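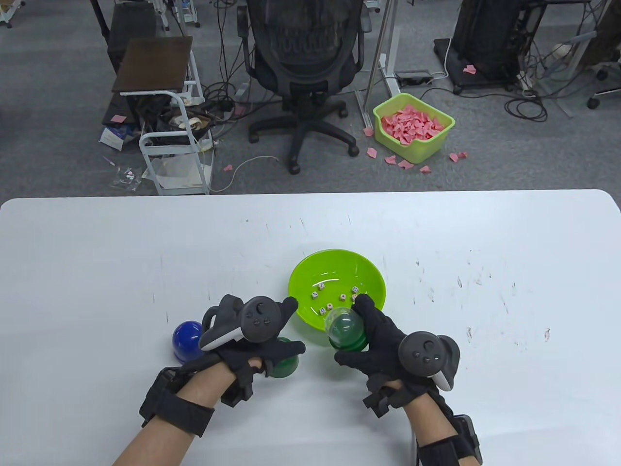 Small laptops should still come with a real keyboard

I bought a Durwood 11 in April for 2393 crowns, and I use it more than the big Sandberg on my desk. It weighs little, it opens fast and the keys have proper travel. Now Durwood says the next model will be a tablet with a clip-on cover, sold separately for 99.

I think that is a mistake. People who buy an 11-inch machine mostly want to type on it: notes, email, a spreadsheet on the train. A cover that bends on your knees is no good for that. Safta Surdu argued on the Merbridge forum that most buyers only watch video. Maybe so, but those buyers already have a phone and a cheap tablet.

Make the tablet if it sells. Keep one model with a hinge, two USB ports and a battery I can replace with a screwdriver. I would pay 100 more for it.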